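3.2 투명한 가방에 작은 물건을 모아 두는 습관

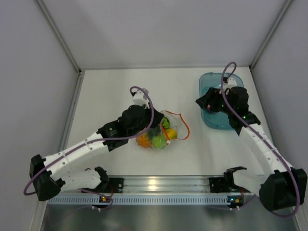
그림 3. 주황빛이 도는 붉은 테두리의 투명한 가방과 그 안팎의 작은 물건들.

그렇다면 사람들은 왜 속이 보이는 가방을 굳이 골라 쓰는가?
찾는 시간을 줄이고 싶어서라는 대답이 가장 많았고, 가족 누구나 무엇이 어디 있는지 알 수 있어 마음이 편하다는 대답이 그 뒤를 이었다.

본 절에서는 Nement 생활정리 조사에 응해 주신 836가구의 이야기를 조금 천천히 풀어 보고자 한다. 이 가운데 481가구가 공이나 작은 장난감처럼 굴러다니기 쉬운 물건을 가방 하나에 모아 둔다고 답하였는데, 응답지 여백에 적어 주신 사연들이 참으로 정겨워서 연구진도 읽는 내내 여러 번 손을 멈추었다. 소파 밑에서 공을 꺼내느라 자를 들고 엎드렸다는 이야기며, 아이가 제 손으로 가방을 들고 와 정리를 시작했다는 이야기가 특히 기억에 남는다.

그림 3과 같은 투명한 가방에서는 물건의 색이 먼저 눈에 들어온다. 주황색 공과 연두색 공은 표면의 느낌이 서로 달라도 나란히 놓이면 색만으로 금세 구별되고, 노란 물건 역시 테두리가 그 곁을 지나고 있음에도 알아보기에 어려움이 없다. 반면 짙은 녹색 물건처럼 일부가 가려진 것은 한 번 더 들여다보게 된다. 앞서 Győri 예비조사에서도 어두운 색의 물건을 가방 바닥에 두면 찾기가 번거롭다는 의견이 있었는데, 이번 응답과도 대체로 통하는 바가 있다고 생각된다.

테두리의 색에 대해서도 한마디 덧붙이고 싶다. 입구를 따라 선명한 색이 둘려 있으면 어디를 벌려야 할지 알기 쉽다고 하신 분이 많았고, 투명한 재질만으로 된 가방은 입구를 찾다가 그만 거꾸로 쏟은 적이 있다는 분도 계셨다. 한 가구에서 쓰는 정리용 가방은 최대 3개였으며, 보관 장소로는 현관과 거실 수납장이 자주 언급되었다. 가방의 크기와 보관 장소의 관계는 Bunholm 지역 응답을 따로 묶어 3.3절에서 다룬다.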